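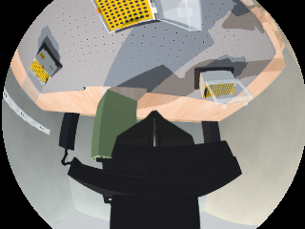

Rendering: yellow perforated plates and their containers on a gray tabletop.

Zadetdale Well Owners list
Subject: Re: Coliform result, then a clean one, what now?

On Sunday evening a member on Negussie Road wrote:

> We had the well tested in April and it came back positive for total
> coliform, negative for E. coli. I took a second sample from the same
> kitchen tap and that one was clean. The well is drilled, 191 feet, and
> the cap looks fine from what I can see. Do I still need to shock it?
> Also, does anyone know if Parkulness still takes walk-in samples? The
> phone menu sends me in a circle.

I would not shock it yet. One positive and one clean sample could mean a bad sample the first time, or it could mean something gets in now and then. You need a third one to tell, and the best time to take it is after a good rain.

Was the aerator on the faucet when you filled the first bottle? Mine was, the first year, and I got the same result you did. Take the aerator off, wipe the spout with bleach solution, and run the cold water for five minutes before you fill. Don't rinse the bottle. The powder or pill in the bottom is supposed to be there, it takes care of any chlorine. If you have a swing faucet that drips at the base, use a different tap. The one at the pressure tank is better anyway, as long as it is ahead of the softener.

Parkulness does take walk-ins, but only in the morning. The side door, not the front. I paid $28 for the coliform test, nitrate is extra. They want the bottle cold and they want the time you filled it written on the form. They sent my neighbor home once for leaving the time blank.
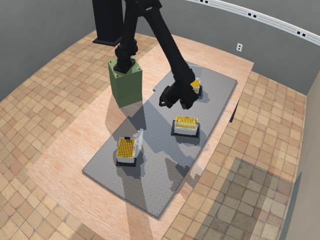

Rendering: pipette tip racks and a long gray breadboard plate on a light wooden table.

On the cap, take a closer look. A lot of the older wells out your way have the two-piece cap with no gasket, and earwigs get under it. You can't tell from standing over it. Shut off the breaker, loosen the bolts and look at the underside. If there are bugs or webs in there, that is very likely your coliform. A sanitary cap with a screened vent fixes it. Measure the outside of the casing before you order, I had to send one back.

If the third sample is positive, then yes, shock it, after the cap is replaced. Plain unscented bleach, no thickeners. Bypass the softener and any carbon filter first. If you have a Lulero cartridge housing under the sink, pull the cartridge out and put the empty housing back on. I let mine sit 13 hours and ran it out through a garden hose to the ditch, well away from the septic field. Wait until you can't smell chlorine at any tap, then give it another week before you test again.

Until you have 2 clean samples in a row I would use bottled for drinking.

Does the ground around your casing slope away or toward it? Some of those lots on Negussie were regraded when the road was widened.

North end of Zadetdale, drilled well, iron filter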